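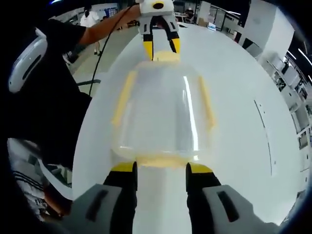

Clear plastic is what people write to us about more than anything else in the shop, so this page has grown a good deal longer than the shelf care page it started out on. We sell and rent clear containers and cups for kitchens, craft rooms and parties here at Lesholm, and most of the same worries come up again and again: scratches, cloudiness, lids that have gone missing, what fits inside what. One thing worth knowing from the start is that a clear box looks very different depending on where you set it down. Laid on its side on a glossy white table, a big one lets the tabletop show right through, and the overhead light makes a bright white streak down the plastic, and if you've only ever seen yours full of rice in a dark cupboard you might think it was a different box altogether! So please read through before you decide yours has gone bad. If your answer isn't here, write to us and Apolinar Escobedo will get back to you, usually the same day.

How should I wash a clear container the first time?

Warm water, a drop of plain dish soap and a soft cloth, and that's really the whole of it. Please don't use the green side of the sponge, however tempting it is when a sticker has left its glue behind. For glue, rub in a little cooking oil, go and have your coffee, and wipe it off when you come back. Then wash again with soap.

Can it go in the dishwasher?

The cups can go on the top rack. The large boxes we'd rather you did by hand — they take up the entire rack anyway, and the long side can bow a little if it sits too near the heat. If yours has already bowed, fill it with hot tap water, leave it on a flat counter until the water has cooled, and see whether it has settled down. Sometimes it does and sometimes it doesn't, I'm afraid.

Why is mine cloudy?

Nine times out of ten it's hard water. Soak the piece in one part white vinegar and two parts water, leave it for an hour, and rinse it well. If it's still cloudy after a second soak, what you're looking at is a great many tiny scratches, and those won't wash away. We still use our own cloudy ones for clothespins, seed packets and the odd bits of string that seem to breed in every house.

Is it all right to store them on their sides?

Yes, as long as nothing heavy goes on top. Quite a few customers with deep shelves do it this way, with the opening facing out like a cubby, and it's lovely for dish towels and for balls of yarn. Do put a strip of shelf liner underneath on a slick surface. Rounded corners slide about more than square ones.

How do I pick the right size?

Measure the shelf, and then measure what you want to keep on it, in that order. The Rollum is our everyday cup, and the Esposito is the big boxy one that most people buy for flour, pasta or cereal. If you're caught between two sizes, cut the shape out of a cereal box and stand it on the shelf for a day or two. It feels silly, but you'll find out very quickly whether the cupboard door still closes.

I'm renting cups for a party. How should I set them out?

Start by clearing the table completely and wiping it down, and let it dry before a single cup goes on. Round tables are the friendliest for this, as guests can come at them from any side and you don't get a line forming at one end.

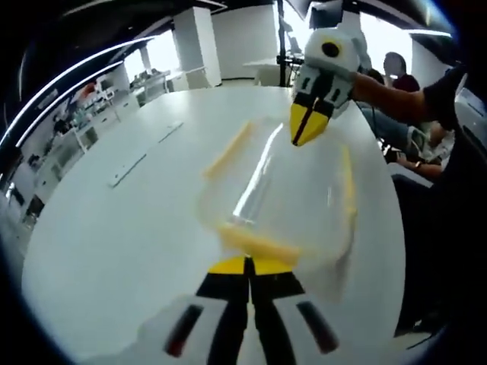 Keep the cups a good hand's width in from the rim of the table, especially outdoors, where an empty one will roll off at the first bit of wind. If you want to stand them upside down, lay a clean towel under them first. And hold back a stack under the table, even if you feel sure you won't need it — you will.

Rental cups come in boxes of 200, and we can't split a box, though we're always happy to take the leftovers back unused.

Do I have to wash rental cups before returning them?

A quick rinse is plenty. Lutz Thiele does the proper wash when they come back to us in Nemham, and he would much prefer them rinsed and loosely stacked to beautifully scrubbed and jammed together so tightly that he can't get them apart.

What do I do with two cups that are stuck together?

Cold water in the inside cup, warm water around the outside one, wait a minute, and twist gently. Please don't pry with a knife.

Can I buy just a lid?

You can, for every size we still carry. Send us the measurement across the opening, taken from outside rim to outside rim, and tell us whether the corners are rounded or square. For older sizes, ask anyway. There's a drawer of odd lids in the back and we do enjoy finding a match.

Last updated 20 June 2021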